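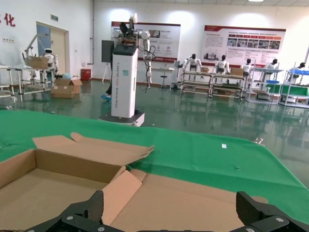

Lumham Estate Car: Body Weight Reduction
Progress report to the Stamlow Fund
July 3, 2018
Prepared by Peadar Duggan, body engineering

Position since the March report

The second prototype body has been assembled at Poltstead and weighed. It is 23 kg lighter than the baseline body, against a target of 30 kg. Most of the saving comes from the rear floor, where one pressed panel replaces four welded parts, and from the thinner steel now used in the inner door panels. The tailgate remains in steel. The aluminium version was quoted at a price that the project cannot carry.

Load area

Opening width between the wheel arches is held at 1000 mm. Sill height has gone down by 12 mm after the rear crossmember was redrawn. The change moves the spare wheel well back slightly, and the exhaust hanger bracket has been altered to suit. Drawings for the bracket were released to Cronin, who have supplied the first set of parts. Two of the set were out of tolerance at the upper bolt hole and were returned.

Stiffness

Twisting stiffness of the bare body is 4 per cent below the baseline. The loss is mainly around the tailgate opening. Two options are being modelled:

Option A: a closed section across the rear roof rail, adding 1.9 kg.
Option B: longer runs of structural adhesive at the rear corners, adding 0.4 kg but needing a change to the oven cycle.

Option B is preferred on weight. Cure trials on sample joints have begun and the results will go into the next report.

Spending

Spending is within the approved budget apart from tooling, which is over by £900 — the cost of recutting one die for the rear floor panel. This has been met from the travel line and no further money is requested.

Next period

Finish the cure trials and choose between options A and B.
Refit the corrected brackets to prototype 2.
Run the rough-road durability test with the load area at full rated weight.
Review the remaining 7 kg — the front seat frames and the bonnet hinges will be looked at first.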